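La carta venía con dos sellos, el membrete de una fiscalía y un plazo de 8 días, y llevaba cuatro meses pegada a la nevera con un imán de pizzería. Así empiezan casi todos los desastres con papeles judiciales: en la cocina. Van unos consejos de intendencia doméstica para quien tenga en casa una citación, un requerimiento o un familiar metido en pleitos con la Administración.

## Lo primero, el sobre

No lo tire. El sobre lleva la fecha del matasellos, y de esa fecha puede depender un recurso. Grápelo detrás de la carta, en la esquina superior izquierda, y apunte a lápiz el día en que lo abrió. A lápiz, insisto: el bolígrafo en un documento oficial despierta suspicacias en gente que cobra por tenerlas.

## Nada de fundas de plástico baratas

La tinta de impresora se pega al plástico malo y un buen día la sentencia se queda en la funda y usted con un folio en blanco. Use carpetas de cartulina, una por asunto. En la portada, el número de expediente completo, con barras y ceros, tal como lo escriben ellos.

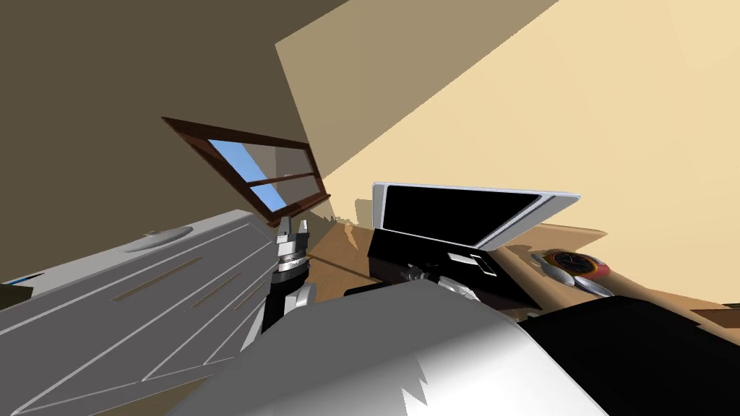

*Por Asabe Olaniyan · Sección «Casa y papeles» · Enero de 2020*

Sobre las manchas de café: seque con papel de cocina, sin frotar, y ponga el documento bajo un diccionario gordo entre dos hojas limpias. Obinna Ekwueme, que trabajó en un registro, me juró haber visto un auto con un cerco de sopa perfectamente admitido a trámite. No lo tome como autorización.

## Dónde guardarlo

- Lejos del fregadero, de la caldera y de cualquier pared que sude.
- Fuera del cajón de las pilas gastadas, donde todo entra y nada vuelve.
- A una altura a la que llegue sin escalera. Las notificaciones tienen mal gusto para elegir la hora.

Yo uso un archivador Bomier de segunda mano que chirría como un testigo protegido. Un poco de cera de vela en las guías y calla hasta septiembre.

## Copias

Mi último expediente tenía 86 folios y lo fotocopié dos veces: un juego para casa y otro para mi prima. Numere las hojas antes de copiarlas. Yo lo hice después, y pasé una tarde entera buscando el folio 40, que estaba debajo del frutero.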